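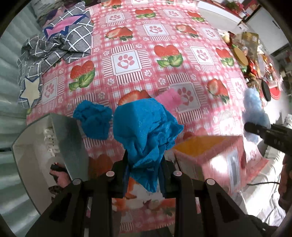

Lokside Hymn and Sermon Text Collection

Version 3, updated in September

Summary

This collection contains texts of hymns, short sermons and weekly church notices from parishes in the Lokside area. The texts were typed or scanned from printed booklets, and then corrected by hand. In total there are 1,982 documents. Of these, 836 are sermons, and the others are hymns and notices.

The collection was made for people who study religious language, and for small churches that want to search their own old material. It can be also used for training a text classifier, but please read the part about limits first.

What is in the folders

hymns - one file for each hymn, with the verses separated by an empty line. The refrain is written only one time, after the first verse, and marked with the word REFRAIN.

sermons - one file for each sermon. The first line is the title, the second line is the Bible passage if it was given in the booklet. If no passage was given, the second line says NONE.

notices - weekly notices such as times of worship, choir practice, baptism classes and harvest meals. Telephone numbers and home addresses were removed.

index.csv - a table with one row for each document. The columns are id, type, parish, season, language, source and checked.

The season column

This column gives the season of the church year: Advent, Christmas, Lent, Easter or Ordinary. We took it from the cover of the booklet. When the cover was missing we decided it from the Bible passage, and in this case the value ends with a question mark, for example "Lent?". Notices without any season have an empty value. Please do not read the empty value as Ordinary. In version 1 it was so, and it caused mistakes in two student reports.

Where the texts come from

Most booklets were lent by the parishes of Endeck and Lokside. A smaller part comes from the Hanrahan chapel, which closed its reading room and gave us the duplicates. The Hanrahan booklets are the oldest, and the ink is weak on many pages. For 81 documents at least one word could not be read. Such a word is replaced by three question marks in square brackets.

Scanning was done with a normal office scanner. The text recognition and the page splitting were done with Cliltik, a small script collection that we wrote for this work. It is included in the folder tools. It is not very elegant, but it runs. You need Python and enough disk space for the page pictures, if you want to repeat the whole process. The page pictures themselves are not in the download.

Checking

Every sermon was read by one person against the printed page. Hymns were read by two persons, as the line breaks are important for singing and the software often joined two lines together. Notices were checked only in part - the column checked says yes or no for each one.

Old spelling was kept. We corrected a word only when the error came from the scanner. If the booklet prints "Halleluja" in one verse and "Alleluia" in the next, both stay as they are.

Known limits

All texts come from a small region and mostly from two parishes, so they do not represent Christian preaching in general. Sermons given without a written text are missing completely, and we believe this was the usual way for evening prayer meetings.

Some sermons were used again in later years with small changes. We found 40 of these pairs and kept both versions, with the same number in the id and the letters a and b at the end. If you split the data for training and testing, put both versions on the same side.

Rights

Hymn texts still under copyright were left out. In their place the index has a row with the title and no file. Sermons are included with permission of the parish offices, for study and for use inside the churches. For printing in a book or for any sale, please ask the parish named in the index.

Changes

Version 3 - Hanrahan booklets added, season column repaired.
Version 2 - refrains marked, home addresses removed from the notices.
Version 1 - first release, Endeck and Lokside only.

Corrections

If you find an error, send the id of the document, the wrong line and the line how it should be. A photo of the printed page helps, when you have the booklet.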